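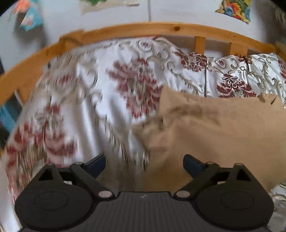 White bedspread with a red and grey floral print, on a bed with a pine rail.

Bedspread

A bedspread is the top cover of a bed, the one that goes on last and hides everything you didn't feel like straightening. I've been writing these household entries for a while now, and this is the one I get the most mail on, mostly from people who want to argue over what counts (I love it, keep writing!).

Name and close relatives

In the strict sense a bedspread covers the pillows too and hangs down close to the floor. A coverlet is smaller and stops short of the pillows, or just past the mattress edge. A quilt is stitched through layers with filling in between, and a comforter is thicker and puffier again. "Counterpane" is the old word. My grandmother used it, and I still hear it from Myrtle Calloway, who runs the textile room at the Lirach museum and has 326 of the things in drawers. She'd like me to add that a throw is not a bedspread, so there you go.

Materials and weaves

Cotton is the usual choice. Chenille has those soft tufted ridges that leave lines on your cheek after a nap, and candlewick is its cousin, made with knotted or looped yarn on plain cloth. Matelassé looks padded but gets its puckered pattern from the weaving itself. Then there are the prints, and flowers have been the favorite for as long as I've been poking through attics. I once bought a crewel one in Trastero for 43 dollars and carried it home on my lap!
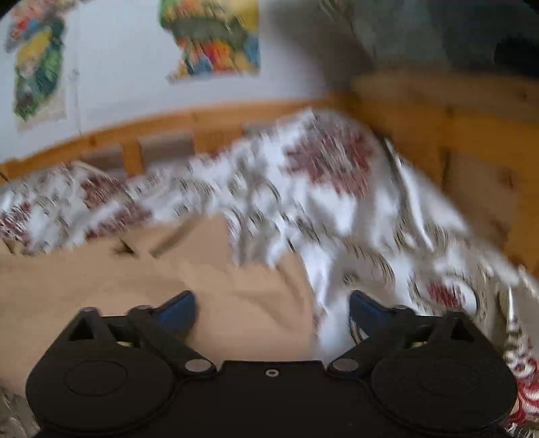
Size is where people come unstuck. Measure the bed made up, with the blankets on, then add the drop on both sides and the foot. If you want the pillow tuck, allow extra length at the top. My own first attempt came out 66 inches wide for a double bed and looked like a napkin, so please measure twice.

Care

Wash a big cotton spread by itself in a roomy machine, cool, and dry it flat or over two lines so the weight is shared. Chenille likes a good shake afterward. Old candlewick I'd soak in the tub and lift out in a sheet, the way Deepika Menon taught me one April.

See also: Coverlet, Quilt, Candlewick, Valance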